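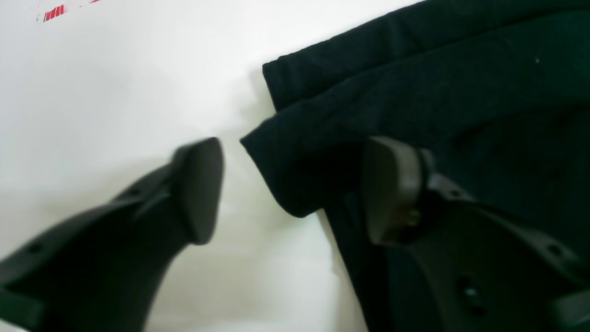
To: scans list
From: Myung-ja Geum
Subject: Re: [scans] batch convert drops pages

Yoon-hee Woo wrote:
> Running the Storkovus batch converter on the Ballmont manuals, PDF
> to TIFF. Anything over 30 pages comes out short. Always the last
> page or two missing, no error in the log. Same files convert fine
> one at a time. Is it memory? Also should I be using LZW or Group 4
> for these, the color pages look awful.

Not memory. Had the same thing in May with the Seok files. Its the temp folder setting. If both worker threads write to the same temp folder the second one cleans up before the first is done merging. No error because as far as the program knows it finished.

Fix:

Options, Output, set threads to 1. Or give each one its own temp path if you need the speed. I left mine at 2 with separate paths, fine ever since.

Then delete whatever is left in the old temp folder, otherwise it picks up stale pages. Ask me how I know.

Compression - Group 4 is black and white only, so thats your awful color pages. LZW for anything with color in it. Files get bigger, no way around that. Split the job in two if you care about size, text pages one way and covers the other.

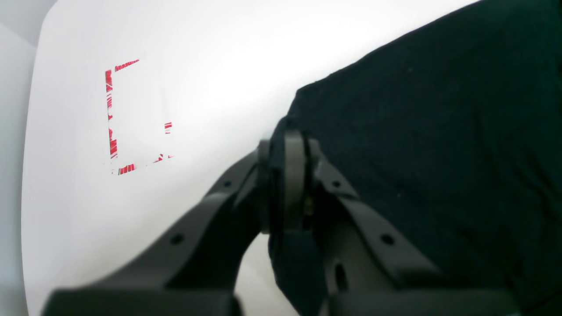

Red outline on white

Oh and check which build you have. Build 9 ignores the separate paths completly, just uses the first one. Anything newer is ok. Drorkuneo has the newer installer on their downloads page, bottom of the list.

Can't look at your log till Saturday, send it anyway. Just the part after the merge starts, not the whole thing please.

Myung-ja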